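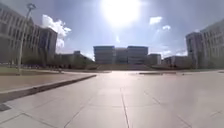
Gellgate bus station lost property ledgers: a thread

1/ I've finished typing up the lost property ledgers from the old Gellgate bus station. There are 3 of them and 2,823 entries. A few people asked what was in them, so I'll put the main things here and the spreadsheet will follow once it's been checked.

2/ The ledgers are foolscap, ruled by hand in the first two and printed in the third. Columns are date, route, item, where found, handed in by, and claimed. The claimed column has a signature if the owner came, and is blank if not. Later on someone starts writing "disp." for disposed.

3/ Umbrellas first, as everyone guesses umbrellas. Yes, it's mostly umbrellas in the wet months. Gloves come next. A pair of gloves is very rare. The clerks wrote "glove, L" or "glove, R" and kept them in separate boxes by hand, according to a note inside the cover of the second book.

4/ The note also says singles were to be matched up at the end of the month. I can find matches made from different routes and different weeks, which makes me think some people went home with a pair that was never a pair.

5/ Food was logged too. I didn't expect that. "Half lb. bacon, given to canteen." "Cake, iced, claimed." "Fish." The fish has no further notes.

6/ There are 83 sets of false teeth, uppers or lowers or both. I've had this queried twice, so I went back and recounted and it's 83. Hélène Sutherland, who did the health centre archive, says it's in line with what she'd expect from a station of that size over that many years. Few were claimed.

7/ Route 14 lost the most of anything. It ran out past the hospital and the cattle market to the Baysal works, and the works shift changes show up clearly. Lunch tins, flasks, one boot, a clocking-in card with a name on it that was returned the same evening.

8/ The Baysal lunch tins are all described the same way, "tin, grey, works pattern". I'd like to know what the works pattern was. If you or a relative worked there and still have one, please reply or message me.

9/ Handwriting. There are four main clerks. The first is easy. The second used a very fine nib and abbreviated everything, so "br. umb." can be brown umbrella or broken umbrella, and I've left it as written with a note. The third pressed hard enough to mark the next page. The fourth only did summers.

10/ I was working from scans for the first book and from the real thing for the other two. Scans are faster but the pencil doesn't come through. Anything in pencil in book one may be missing, and I've said so on the front sheet of the spreadsheet.
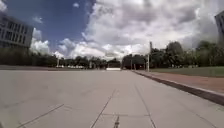 11/ Back to the claimed column. In the first book a bit over half of the entries have a signature. By the third it's far fewer. I don't want to read too much into it. Things got cheaper to replace, but the office hours also got shorter, and by the end you could only collect in the afternoon before 4 pm.

12/ You'd have needed time off to fetch a scarf.

13/ Some entries I liked, as written:
"Trombone mouthpiece."
"Birdcage, no bird."
"Bag marbles, 1 large."
"Wedding hat in box, claimed same hour, lady very pleased."
"Letter, stamped, not posted. Posted by me."

14/ The last one is clerk two. Same person who wrote "br. umb." for years without a word of comment anywhere else.

15/ A few things are left out of the public version. Where an entry has a full name and home address in the last book I've kept only the initials and the street. Medical items have had names taken off in all three. Yasaman Jafarzadeh went through them with me and we agreed a list, which is in the notes tab.

16/ How I did it, for anyone with a similar job. One row per entry. Type exactly what's there, including mistakes, in one column. Put your tidied version in another. Never overwrite the first. I ignored this for the first fortnight and had to do it again.

17/ Also keep a list of words you can't read, with page numbers, and go back to it at the end. By then you know the hand. Most of mine turned out to be "mackintosh".

18/ Robel Habte proofread the second book and found a whole page I'd skipped, two leaves stuck together at the corner. It had a run of school caps on it, all handed in on one afternoon in June by the same driver. None claimed. I assume the end of term.

19/ Several people have asked where the items went after disposal. The ledgers only say "disp." or "sale". There was a yearly sale in the hall behind the station, and Tsegereda Araya has a handbill for it from her grandmother's things, listing "umbrellas, good, by the bundle". I'd love to see another if one exists.

20/ No sale accounts have come to light. If the money was written down it was somewhere else, possibly in the company's head office papers, and I don't know who holds those.

21/ Still to do: check the route numbers against the timetables, as they were renumbered at least once and the 14 in book three may not be the 14 in book one. That would change what I said in post 7, so treat it as provisional.

22/ Replies so far: yes, you can use it for a school project. No, I haven't found your uncle's accordion, but there are two concertinas. And for the person asking about dogs, there is one, route 9, "brown, friendly, claimed".

23/ Spreadsheet link will go under this post when the checking's done.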